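6.4 When the gripper loses the garment, or won't let go of it

Welcome to the part of the Dusholm hand-held gripper guide that most people read second, right after their first pair of jeans has slid off the bed. Folding is one of the best jobs you can give a pair of grippers, and denim is the toughest of the everyday fabrics: heavy, stiff at the seams and slippery where it has worn smooth. Almost every fault in this section showed up first on denim. Once your grippers are handling it well, T-shirts and towels will feel like a holiday!

Read section 6.2 (Pad fitting) first if you have replaced a finger pad since your last session.

Fault codes covered here

E11 Grip slip. The fingers closed on fabric and then closed further without a trigger pull.
E12 Trigger and finger position do not agree.
E14 Fingers did not return to fully open.

E11 is by far the most common. In the Arumugam house trials we logged 2,848 folds, and E11 came up more often than all the other codes put together. The good news is that it almost always clears with the steps below and no tools except a small screwdriver.

CAUTION: Let go of the trigger and keep your free hand away from the fingers before you clear any code. On firmware older than the March release, the fingers may snap open when the code clears. This happened to two of our testers, and it pinches.

Clearing a grip slip (E11)

1. Stop moving. Lower the garment to the bed or table with the trigger still held. If you drop it from a height the log will record a second fault on top of the first one.

2. Release the trigger slowly and wait for two short beeps.

3. Move the gripper clear of the fabric and switch it off at the handle.

4. Look at the inner face of both pads. Lint packs into the texture quickly, and new denim leaves a blue dust that is hard to spot on a dark pad. Brush along the finger from base to tip with the brush from the kit. Do not use alcohol wipes.

5. Check the screw at the base of each finger pad. It should be snug. If you can turn it with a fingernail, tighten it a quarter turn and check again. Overtightening bows the pad outward in the middle, and you will get slips at the tip every time.

6. Switch the gripper on and squeeze the trigger fully, with nothing between the fingers. The pads should meet along their whole length. If you see daylight at the tip, go to 6.5 (Finger alignment).

7. Spread the fingers fully before going back to the fabric. Approach with the garment between the pads and take a single edge if you can reach one.

8. Close on the edge and hold for a slow count of three. Lift a little. If the fabric stays put, carry on.

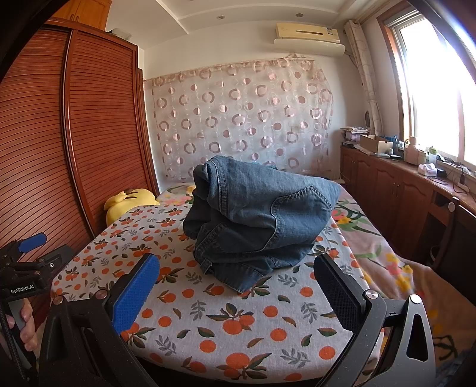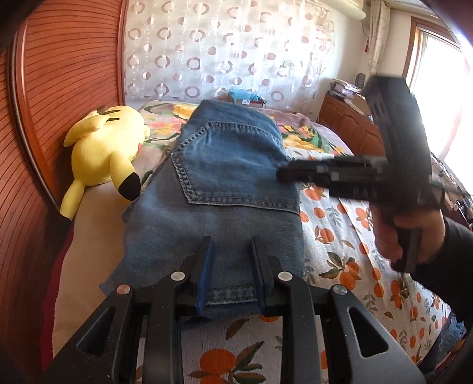
Figure 6-3. Jeans on the bed: fingers open, with the jeans in a heap (first picture); fingers closed at the hem (second picture).

Note: a hem is a great place to grab. The fold and stitching give the pads some extra thickness to bite on. A waistband works too, but watch out for rivets and buttons, which hold the pads apart and can set off E11 even when the grip feels solid.

If the slip comes back

Try the same fold with a cotton dish towel. If the towel holds and the jeans do not, the gripper is fine and you are asking it to lift too much at one corner. Pick up with both grippers at once, or drag the garment flat before lifting. Dragging is perfectly good technique and we use it all the time.

If the towel slips too, swap the pads from left to right and repeat steps 6 to 8. A slip that follows the pad means a worn pad. A slip that stays with the finger means a problem in the linkage, and that gripper should go back to Masiron for service. Pads usually last around 2,000 closings on mixed laundry, fewer on denim.

Fingers that will not open (E14)

WARNING: Never pull a garment out of closed fingers. A thread caught behind the pad can strip the linkage, and the fingers may release suddenly toward your hand.

1. Set the gripper down with its weight resting on the bed.

2. Hold the power button until the light goes out.

3. Turn the release wheel inside the handle toward you until the fingers part. It is stiff for the first half turn.

4. Ease the fabric away sideways. Cut any loose thread with scissors.

5. Restart, and open and close the fingers ten times with nothing in them. If E14 returns during these ten, stop using the gripper.

Two grippers on one garment

When one gripper faults, the other does not know about it and will keep its hold. Lower both together. Do not reach across the garment with the working gripper to rescue the stuck one, as crossing the two is the main cause of chipped finger tips. Keep cables routed behind your wrists, too.

Saving the log

Enus Desk keeps the last 100 faults for each gripper. Export them before you update the firmware, as the update clears the list. Please add a line on what you were folding and where you gripped it. "Jeans, left hem, second fold" is exactly the sort of thing we love to get, and notes like that are how the slower release in the current firmware came about.

Section 6.4 last revised 2018-06-05. Continue to 6.5, Finger alignment.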